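2025-02-25

Back room day!! I have been promising myself this since the shelves came in and today I did it, or most of it, and I am sitting on the carpet with my back against the wall writing this with dusty hands and feeling ridiculously pleased.

The bin

Let me start with the bin, which I know is a silly thing to be excited by. The old one was an open bucket that had been following me from apartment to apartment, and every bag I ever put in it slid down inside by the second day. The new one has a pedal. A pedal! And a lid that sits flat, so I can set it next to where I'm working and not look at the garbage the whole time. Joelle found it at Ndlovu when she went in for picture hooks, and she called me from the aisle to ask if I wanted white or black. White. I have been wanting a white one for years and didn't know it until she asked.

I put it up on the table first thing so I could fit the bag without bending over (my back is still sulking from the shelves). The bags are a little too big for it. They puff out all the way around under the lid like a skirt, and I folded and tucked and folded again and then let it be. Must get the smaller size in March when I do the big shop. Or trim them? Ketsara says tie a knot in one corner and pull it snug. I'll try that tomorrow.

The beans

And then the beans, because I can never do one job at a time. I'd brought the beige pot in from the kitchen, the one with the squared-off mouth that Ketsara gave me when she moved to Milleck, and I just love how it looks piled up with all that red. I keep wanting to leave it out as decoration and never cook any of them.

But I do want to cook them, so, sorting. I'm soaking a batch tonight for sweet soup, her grandmother's way, with a lump of palm sugar and a strip of orange peel. The good ones stay in the pot and the doubtful ones go into a little paper cup, and at the end I look through the cup again and forgive most of them. It's the nicest kind of work. You sit there and your hands go along by themselves and the radio talks, and I got through a whole program on lighthouse keepers and couldn't tell you one fact from it.

The pale ones threw me at first, I thought they were old, but Ketsara says the color means nothing and to go by wrinkles and holes. So the pale ones are staying and I think they look pretty mixed in.

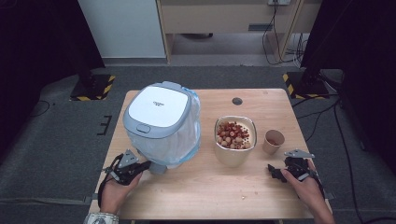 The table

I'm so happy with this table in here. It was 80 dollars secondhand from the Clato place when they cleared out their upstairs, and it's the same light wood as the cabinet behind, or near enough that I can pretend I planned it. It even has the hole in the top for cords. I used to think that would annoy me, and now I want to run the lamp through it and be done with cords trailing over the edge. The outlet is right there at the back above the cabinet. The cables hanging off it are next on my list, they go all the way down to the floor and I catch the vacuum on them every single time.

Still to do in here:

Knot the bag, or buy the small ones.
Cables. Joelle has those sticky clips left over, ask her.
Wipe the table down properly, I keep finding crumbs.
Pull out whatever is under the cabinet. I can see something dark back there and I don't want to put my hand in without a flashlight.
Find a spot for the bin on the floor.

It's past eleven now and the beans are in water on the stove with a plate on top. Joelle is coming over at lunch with 2 more shelves and that awful green lamp she swears will look good in here, and you know what, today I'd believe anything. I'm going to save her a big bowl of soup. Must remember to buy more palm sugar, there's hardly any left in the jar.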